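Plalum to Show Block-Pairing Cell at December Open Day

PLALUM – The automation group at Plalum will open its test hall to visitors in December for live runs of its tabletop block-pairing cell. Doors open at 10 a.m.

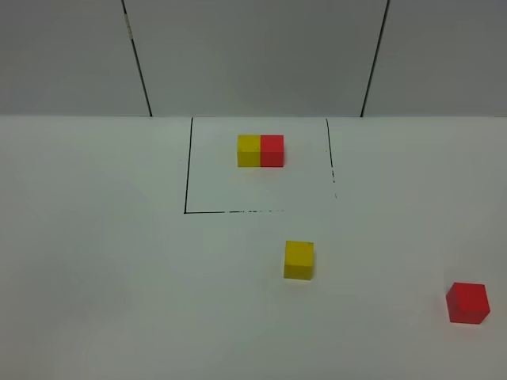 The demonstration covers one task: sorting small cubes into pairs and setting each pair down in a marked area. Visitors may place the loose cubes wherever they like before a run. The area is a plain marker outline on a white tabletop, and each pair is one yellow cube and one red, set flush. The control software, Vosum, was written in-house under Dagný Bisgaard.

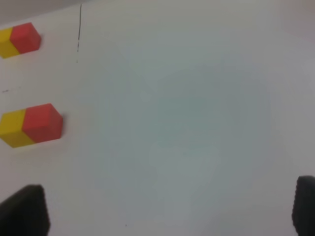
Bisgaard's team logged 2,623 runs ahead of the event. "Cubes that lie at an angle take the most work," she said. "The wrist has to turn before the fingers close." 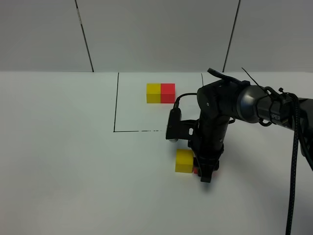
Runs start on the hour and last until 4 p.m. Tomás Teixeira will take technical questions at the bench between runs. Printed copies of the test protocol will be available – 1,000 have been ordered.

Visitors should stay behind the floor line while the arm is powered. 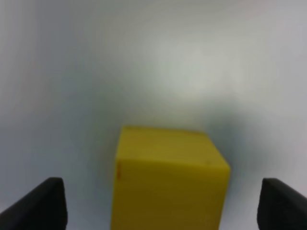
Registration and Contact

Entry is free. Groups should register with Desmond Ambrose at the Plalum front desk.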